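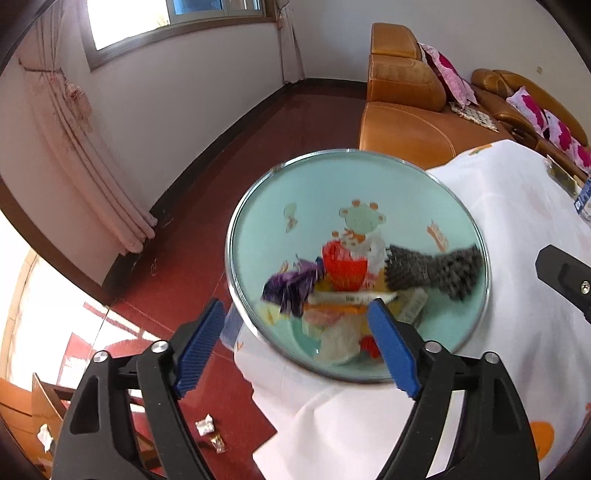

Round tray with metal rim and printed bear, on a white tablecloth

Search the help pages Keyword Go

Removing a tea ring from a printed metal-rimmed tray

The ring is on the light aqua part of the print, 14 cm across, left by a pot overnight. Dish soap did nothing. I have melamine foam and a bottle of Keveo oxygen cleaner. Which is less likely to take off the artwork?
Posted by Araya

Zinash Derese
Start with the cleaner. Melamine foam is a fine abrasive and will dull a glossy print even with light pressure.
Mix 5 g of powder per 100 ml of warm water. Test a spot near the rim first. Lay a damp cloth over the ring for up to 18 minutes, rinse, dry. Repeat once. If color shows on the cloth, stop. Keep the solution out of the seam where rim meets surface, as trapped liquid can lift the edge of the print.

flandberg_k
baking soda paste. works on mugs

Londeo
Wet sanding at 4000 grit, then plastic polish. Only if there is a clear coat over the print, and only after the above fails.

Comments
Baking soda left haze on mine. Wouldn't.
Is the Keveo one a powder or a liquid? Mine is liquid and the label gives no ratio.
Two soaks, ring is faint now. Leaving it. (Araya)

Contact | Copyright Flandberg Household Help | Back to top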